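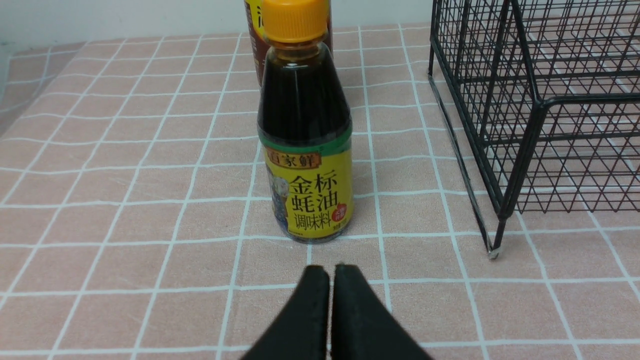

Oyster sauce, orange-yellow cap, upright on the pink grid cloth.

6/2/22. Second read of the Gruraro proof, Platwood paperback. Finished at p. 159. Plot holds up better than on first reading, though the middle third is slow. The narrator changes at p. 107 with no chapter break — check against the Jorkach hardback before the review mentions it.

Draft review stands at 617 words. Cut the paragraph on the author's earlier novels.

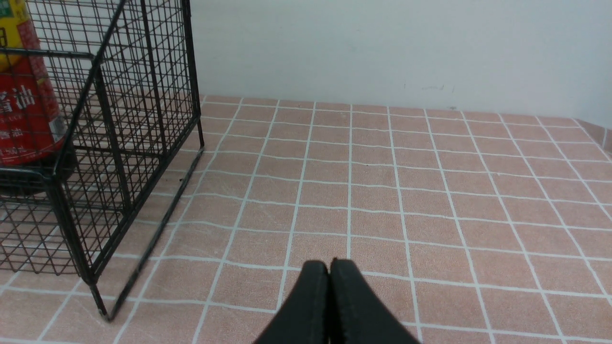 Does the review give away the ending of Nyaga?
It stops at chapter 13, before the sister's letter is opened.

Still to do: page references for both quotations. The second is from memory and probably wrong.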